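Chalk paint going patchy on an old side table

Merle Pearce
September 28, 2019
I'm redoing a side table for the guest room and put on 2 coats of Sandu chalk paint. It dried streaky on the sides. Do I need to sand it all back before waxing?

Lachlan Pomare
No need to strip it. Go over the sides lightly with fine paper, wipe off the dust and brush on one thin coat – thin it with a little water first. Let it sit overnight before you wax. 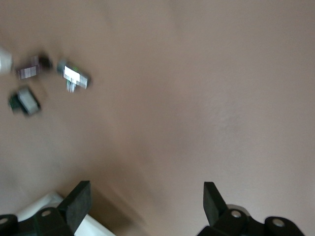 My work table, pinkish beige, with a few small things at one side.

Undalum
I used Ristix wax over patchy paint and it looked fine to me. Depends how fussy you are. A dark wax hides more.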